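About Skindari

Skindari rents and looks after office chairs for small firms, schools and training rooms. Sreekumar Kandasamy and Rekha Bangera started the business with 100 used chairs bought from one closed office. We now have 537 out on rental.

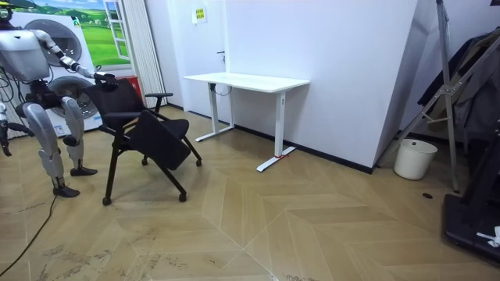
Photo: Rekha Bangera / Skindari

Most of what we supply is plain black task seating on casters, with a mesh back and armrests. The seats tip up or fold on some models - handy in rooms that get cleared every evening. Drudaretti, our largest customer, has 200 of them.

Rekha runs the repair bench. Casters and arm pads are the parts we replace most, and we stock both for every chair we rent.

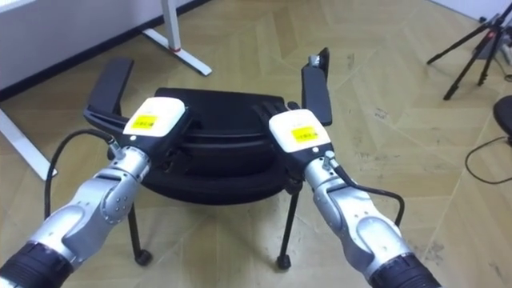
Black office chair on herringbone wood flooring.

Rentals run by the month, with a minimum of seven chairs. Our showroom is closed for the first week of October.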